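May, bench notes, budget stuff

Goltton finally sent the finger pad quote: 279 a set, and we go through pads faster than I'd like. I want to see how soft fruit behaves in the sim before I sign for anything.
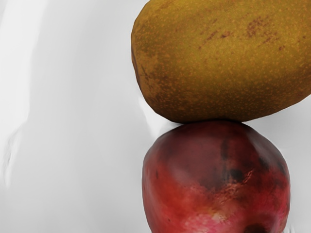

Torkness thinks we should skip pads this round and put the money into a second wrist camera. Fair point, but a camera won't save a bruised pear!

Ladier wants 182 for the wider fingers - tempting, and they ship in 3 weeks. My worry is reach over clutter. With the black can standing right in front of the plate, I'd like extra clearance on that side, so I'm asking for the drawing before we order.
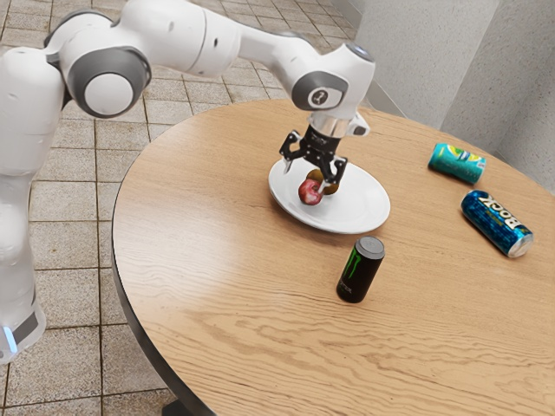 Mac Carthaigh's support plan can wait till the fall. Fingers first, then pads if there's anything left. 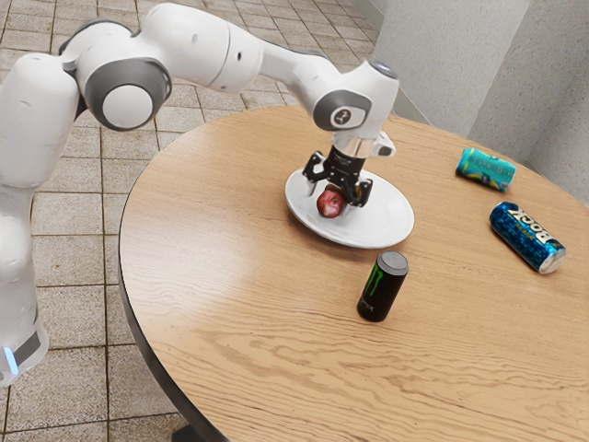 Sim, gripper over the apple, cans on the table.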